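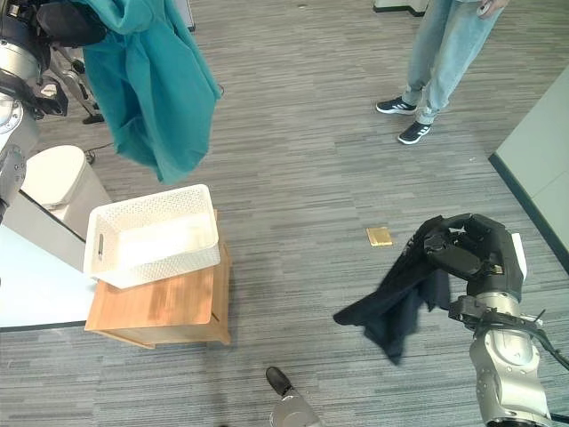 Call for Writers and Illustrators: The Small Hours Picture Books

Posted June 16, 2022

Mendura is a small publisher of picture books in Zarasville. We are looking for writers and illustrators who would like to make a book with us for our new series, The Small Hours. We will choose five projects. Each will become a printed picture book of 32 pages, in hardcover, and the books will come out together in February.

The Small Hours is a series for children who are awake when other people sleep. We do not mean only bedtime stories. Bedtime stories we receive very many, and most of them end with a small animal closing its eyes. We would like to read also about the child who wakes up before everyone, the child on a night train, the child whose mother bakes bread at three in the morning, the child who hears the snow plow. A book may be funny. A book may have no plot in the usual sense, if the page turns still make the reader curious.

The reader we think about is between 4 and 7 years old, and somebody older is reading aloud.

Who can apply

You can apply as a writer, as an illustrator, or as one person who does both. Two people can apply together as a pair. If you apply alone as a writer or as an illustrator, we will look for a partner for you among the other applicants, and you will have a video call with this person before anybody signs a contract. Both sides can say no after the call.

You do not need to have published before. You do not need an agent. If you have an agent, please tell us in the first message, so that we write to the correct person later.

You can live anywhere. The books will be published in English, but the text does not need to be written first in English. We can read Ukrainian, Icelandic, Vietnamese and Malayalam in the office, and for these languages you may send your text in the original with a short summary in English. From other languages, please send your own translation. It does not have to be beautiful. We want to understand what happens on every page.

We ask that you are 18 or older on the day you apply. Employees of Mendura and their close family cannot apply.

What we offer

Every writer receives a fee of $1,000 and every illustrator receives an advance of $4,500. The two amounts are different because the illustrator's work on a 32-page book takes many months and the writer's work, in most cases, takes fewer. We have discussed this with both groups and we know that not everyone agrees. Royalties are divided equally between the two, from the first copy sold after the advance is covered. The writer's $1,000 is a fee and is not taken back from the royalties. One person who does both receives both amounts.

Half of the money is paid at signing, and half when the final files are accepted. We pay by bank transfer and we cover the transfer costs on our side.

The first printing is 1,000 copies of each title. Printing is done by Viketeck on uncoated paper, and the illustrator will receive a printed proof of every spread at home before we approve the job. Each author gets 20 free copies and can buy more at half price.

You keep the copyright in your text and your art. We ask for the right to publish the book in English, in print and as an e-book, for seven years. Rights for translation, film, toys and audio stay with you. The full contract is nine pages long, and we will send it to anyone on the short list, so there is time to show it to a lawyer or an experienced friend.

How the work is organized

Rostyslav Hutsuliak edits the texts. He will work with each writer in two or three rounds, mostly by written comments, with a call when the comments become too long. Please be ready for cutting. The manuscripts that come to us are often 900 words, and the finished books usually have fewer than 400. One of our titles from last year went to the printer with 355 words, and the author tells everyone that it is still too many.

Snædís Grímsdóttir is the art director. She will discuss the format, the typeface and the rhythm of the spreads with you, and she asks for rough sketches of the whole book before any final art is started. She prefers very small sketches at this stage, the size of a matchbox, all on one sheet. Illustrators who work in color from the beginning may send color. Those who work on paper can mail the originals and we will scan them, or they can scan at home according to our instructions.
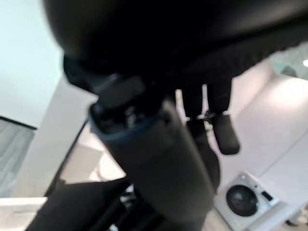

Between the rough sketches and the final art there is a reading with children. We do this with the Stetsiuk Library, where two groups come in the afternoon, one of younger children and one of older. A librarian reads the unfinished book aloud with the sketches, and one of us sits at the side and writes down where the children talk, where they ask to go back, and where they look somewhere else. You will receive these notes complete. If you live near Zarasville you are welcome to come, but please do not read the book yourself on this day. Children are polite to authors, and the notes become less useful.

After the reading there is usually one more change in the text and several in the pictures. We do not promise to follow everything the children say. In one book they wanted a shark on every page.

What to send

Writers, please send one complete text for a picture book, not longer than 600 words. Mark where you imagine the page turns. You may add a note to the illustrator if there is something in the picture that the text does not say and the reader must know, for example that the "monster" is a coat on a chair. Otherwise please leave the pictures to the illustrator. Add a short letter about yourself, half a page is enough.

Illustrators, please send between eight and twelve images in one PDF, not larger than 15 MB. At least three of them should show the same character in different situations, and at least one should take place in the dark or in weak light. This last point is important for the series. Night is difficult to print, and we want to see how you keep the faces and hands readable when the whole page is blue or brown. Black and white work is also welcome.

Pairs and people who do both, please send the complete text, the small sketches of the whole book on one or two pages, and two spreads in finished art.

Texts in rhyme are accepted. Read them aloud to another person first, and then ask this person to read them aloud to you. If they stumble, the line is not ready yet.

Please do not send art or text made with automatic generators. Please do not send a project which is under contract or promised to another publisher. A project that you printed yourself in a small number, or showed on your own website, is fine, only tell us.

Send everything by e-mail to Ajith Acharya at the submissions address on our contact page, with the words SMALL HOURS and your surname in the subject line. Send one project only. We will confirm each message within a week. If you hear nothing after a week, write again – the spam filter is sometimes stricter than we are.

The call is open for six weeks from the date of posting and closes at midnight, Zarasville time. Late messages will not be read for this series, but we keep them for our general reading in the fall if you agree.

How we choose

Every project is read by two people who do not speak with each other about it before they have written their opinion. Names are removed from the texts for this first reading. With illustrations this is harder, as many artists sign inside the picture, and we do not ask you to erase it. After this we make a short list and meet, all of us, for two days with the projects on the wall. Sơn La, who illustrated two of our earlier books, joins this meeting as an outside reader and has the same vote as we have.

Everyone on the short list gets a written comment of one page. To the others we will send a short answer, yes or no, and we are sorry that we cannot explain each decision. A no for this series does not close the door to the next one.

Small part-time position, same series

For the months of the reading we also look for one reading assistant, 12 hours a week, paid by the hour, in Zarasville or from home. You would open and log the submissions, remove the names, check that the files can be read, and write first opinions on part of the texts. We expect very good English and a real interest in books for young children. A degree is not necessary. Knowledge of one more language is a plus. To apply, send a CV and one page about a picture book you think is badly made, with your reasons. Write to Vsevolod Zinchenko, who manages the office, at the general address, and put READING ASSISTANT in the subject line. Applicants for this position cannot send a project to the series.

Questions about the call can go to Ajith Acharya in English or Malayalam. He answers in the mornings. Questions about the format of the art go directly to Snædís Grímsdóttir, and if your question is whether a book about a night can have a white background, her answer is yes.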